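Revisión de baño, piso Pludgate, octubre
Repasa: Rajeshwari Thampi
Copia para: Dinesh Bisht

¡Hola, Dinesh! Te paso la lista con mis comentarios al lado, que ya sé que las casillas solas te saben a poco. El agua la dejo para el final porque me faltó la llave del cuarto de contadores.

1. Suelo y acceso
Alfombrilla antideslizante: PENDIENTE. La que teníamos perdió las ventosas y la tiré sin pensarlo mucho.
La puerta abre del todo: SÍ.
Pestillo que se abre desde fuera: SÍ, con una moneda. Lo probé dos veces (la primera me quedé con la moneda atascada, en fin).

2. Lavabo y encimera
Bordes sin desconchones: SÍ.
Desagüe limpio: SÍ.
Grifo firme: SÍ, aunque ese caño en ángulo sale bastante y yo me daría en los nudillos cada mañana.
Objetos de vidrio junto al borde: NO hay.
Jarrón: lo dejaría donde está, al lado del grifo. Las flores son artificiales, así que no hay que andar regando cerca del enchufe.
Pasta de dientes con el tapón puesto: SÍ.
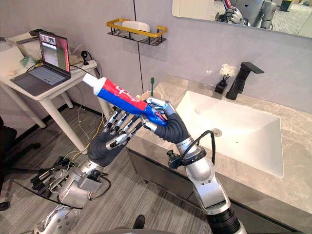 Punto 2: lavabo, grifo negro y tubo de pasta.

3. Electricidad
Enchufe con tapa: SÍ, pero la tapa baila. Pedí el recambio a Kanaujia, referencia 388.
Diferencial: salta al pulsar el botón. ¡Bien!
Secador guardado fuera del baño: SÍ.

4. Ventilación
Extractor Titon: funciona y hace ruido, como siempre. Le quité una pelusa que parecía un gato.
Rejilla de la puerta: despejada. 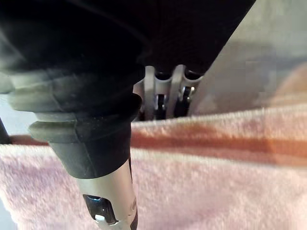 Los textiles son mi manía, lo reconozco, y por eso les pongo apartado propio. Nada de toallas sobre el radiador ni colgando delante de la rejilla, y nada de dejarlas en el suelo para ir pisándolas. La tela que sale en la foto también entra en la lista: apúntala, por favor, que en el inventario de Truko no la encuentro. Lo que esté deshilachado, a trapos.

5. Textiles
Toallas sin hilos sueltos: una NO, ya apartada.
Gancho a la altura acordada (195 cm): SÍ, lo medí yo subida al taburete.

6. Agua
Temperatura máxima: PENDIENTE.
Llave de corte accesible: PENDIENTE.

Compra para la próxima visita: alfombrilla, tapa de enchufe y silicona blanca, cartucho de 300 ml. Dime si te encargas tú de la silicona o la pido yo con lo demás.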